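Work and Automation: Unit 5 handout
Robots on the bench, people round it

Read this before the seminar and bring your notes from the Sonlow visit. We'll spend the first half on tasks and the second half on jobs, and I want you to keep those two words apart all the way through. A task is something like "move the cup to the left". A job is a whole bundle of tasks, plus the chatting, the noticing and the small repairs that hold the bundle together. Robots are brought in for tasks, and it's the job that changes shape afterwards!

Our main case is Sonlow, a firm of 43 people that prepares and checks samples of drinks and powders for food makers. The arm went on to the handling bench in August. It does the fetching and placing: cups, small tubes, anything light that has to be picked up, set down and picked up again.

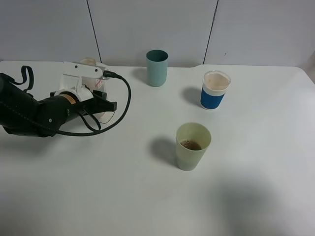

Page last changed: August, 4.15 pm

Look first at how ordinary the objects are. Three cups, one of them with a milky drink in it, one with something brown and grainy at the bottom. A person deals with all of these without a thought, and that is exactly why the case is so good for us. Each cup asks for a slightly different grip. A soft-sided one must be held gently, a full one must be kept level, and a see-through one can be hard for a camera to make out. Much of what we call "unskilled" handling is full of this sort of quiet judgement, and you only see how much there is when you try to write it down for a machine.

5.1 What the bench staff used to do

Before the arm, a shift at the handling bench meant up to 4,000 separate lifts, according to the firm's own count. People complained of sore wrists and of boredom, in that order. They also said (and this came up again and again in the interviews) that the bench was where you heard the news. Two people worked side by side and talked all day. Keep that in mind when you read the Nedik report, which measures speed and errors very well and has no column for company.

5.2 What they do now

The new role is called bench lead. A bench lead sets out the work, watches the arm, steps in when a grip goes wrong and logs the reason. The logging matters more than it sounds. At Sonlow there are 17 reason codes, written by the bench staff themselves after the first set from the supplier proved useless to them — "object error" covered nearly everything. I love this part of the case. The people who had done the lifting knew precisely how a cup goes wrong, and their list is a lovely piece of workplace knowledge put on paper.
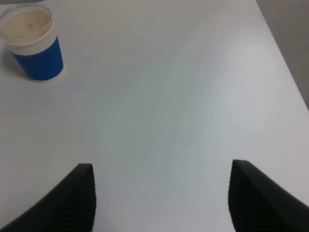

Course Papers, Issue 2, p. 17

The arm has a camera near its fingers, so the bench lead can check a view from close to the work as well as the view from the side. In the wrist view the fingers are large and the cup is small and off in a corner. Try to judge the distance between them. Most of us find it hard at first, and staff told us that learning to read this view was the biggest new skill they had to pick up. Older workers were every bit as quick at it as younger ones, by the way, so be careful with any essay that takes the opposite for granted.

5.3 Who gains, who pays

Wrists are better. Pay went up one grade for bench leads, but there are fewer bench lead posts than there were bench posts, and the rest of the team moved to packing or to the Idov site across town. Some of them like it there. Others miss the bench and said so plainly. When you weigh this up, ask who was in the room when the choice was made, and at what stage.

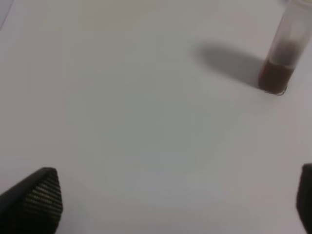

There is also the matter of trust. Staff at Sonlow were happy to hand over the cups early on, but they held on to the tubes for much longer, and their reasons were sound ones: a tube is narrow, it tips easily, and a spilled sample means asking the client for another. The firm let them decide when the tubes would go across. Compare this with Ene, where the whole bench changed over in one go and staff first heard of it by email.

For the seminar

Pick a task you have done for pay and write out every step of it, down to the hand movements. Mark the steps you'd gladly give away, then mark the ones you would fight to keep. Bring two copies, one to swap with a partner.

Reading: the Nedik report, section 2, and the Sonlow interview extracts in the course folder. The Ene email is in there too, and it's short, so please do read it.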